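Right, a longish thread about good practice with hand-held grippers, because I've been asked for our house rules three times since April and I keep promising to write them up. Kettle on, here goes. (1/9)

Some background for newer followers. I look after the written procedures for Drokon, our demonstration project at Risovico. People work through small table-top tasks with a gripper in hand, and the recordings are used to teach robot arms. My bit is the paperwork, and I'm very fond of it! (2/9)

The rulebook has 13 rules. It used to have far more, and people skimmed them, bless them, and then did what the person at the next table was doing. So we cut it down until it fitted on one side of paper, in type you can read standing up. (3/9)

Rule 1 is to look at your fingers before you start. I mean the gripper's, though yours matter too. Pads, edges, screw holes, any bits of fluff or thread. If something is worn or frayed it goes in the log, even if you think it's fine -- especially if you think it's fine. (4/9)

Rule 4 is the one I get teased for. Every recording opens with the gripper open and empty over bare table. It feels like a waste of a few seconds when you're keen to get going, I know. But when we went back through 652 recordings from the spring, the ones with a clean opening were so much kinder to check. (5/9)

Then there's the marker rule. The white plates on top stay facing up and out, and sleeves and cables stay off them. We had a lovely long argument with the Chauvin team over whether that should say "must" or "should". It says "must". I brought biscuits to the meeting and I'm sure that helped. (6/9)

Cables get a rule to themselves. Lead them away to the side, leave enough slack for a full reach, and never pull one tight across the work. Dreretti's older guide wanted them taped to the forearm, which I tried for a morning and would not wish on anyone with hairy arms. (7/9)

Table marks: write them down and leave them be. Scuffs, specks, the lot. Please don't start scrubbing halfway through a set -- a table that changes between one recording and the next is a real nuisance for whoever has to compare them. (8/9)
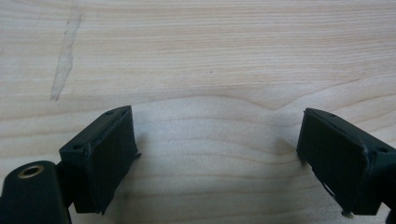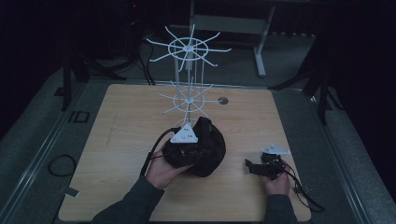 Gripper fingers open over the wood in the first, and the white rack on the table in the second. (9/9)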